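Print this page | E-mail this article
Reading time: 7 min

4. Where the household paperwork ends up

When we began visiting homes in Mallport, we had a fairly tidy idea of what we were going to learn. We thought people would have a place for their letters and bills, that we would ask them about it, and that they would show us a drawer or a folder. Some did, and we are grateful to them, but most of our conversations wandered off in a much more interesting direction, usually by way of a cup of tea and a long story about a gas bill.

What people described was a kind of slow travel. A letter comes in at the front door and is opened standing up, often with a coat still on. It then rests somewhere flat, and it is this resting stage that Nechyporuk, in his earlier work in Gramari, called "the landing." We have kept his word for it, partly out of affection and partly because our participants took to it right away. The landing was most often in the kitchen (the hallway came a fair way behind), and the people we spoke with were surprisingly firm about how long a thing may stay there before it becomes a nuisance to everybody else in the home.

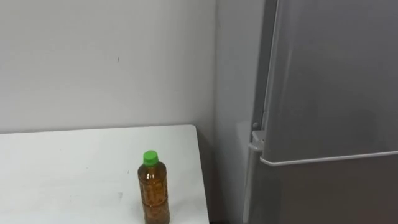 The length of that stay depended a good deal on who else used the same surface. In homes where meals, homework and mending all shared one table, letters moved along quickly, sometimes twice in the same evening. One mother of two told us that supper was her filing system, and that anything still lying about when the plates came out went straight on top of the refrigerator, to be dealt with "when somebody shouts." People living alone were more relaxed. A retired bus driver in the Pavliuk district had kept a water notice beside his sugar bowl for 30 days, and he could tell us its due date without looking.

Figure 4. A kitchen corner with a white table beside a plain wall.

We had expected that a bare table would mean a well-kept set of papers, and we have to report that we were wrong about this. Several of our neatest kitchens belonged to people who could not find their lease. Clearing a surface and putting a letter away are separate jobs, and in seven of the homes they were done by separate people, who did not always compare notes. Pasichnyk has written very nicely about this kind of divided housekeeping, and we lean on her account in Section 5, where we come to the matter of lost receipts.

A word should also be said about reminders. The Zimex billing service, which many of our households used, sends a paper notice in April and then a text message in the evening, close to supper. Participants paid far more attention to the paper, even when they grumbled about it, and they gave us the same reason again and again: a letter is in the way, and a message is not. We would gently suggest that anyone designing such notices spend an evening or two in a busy kitchen first.

Related items
Stelmakh and Leitner: Who opens the mail? Notes from shared apartments
Pasichnyk: Two people, one drawer
Nikolaidis: Keeping receipts in small households
Nechyporuk: The landing, revisited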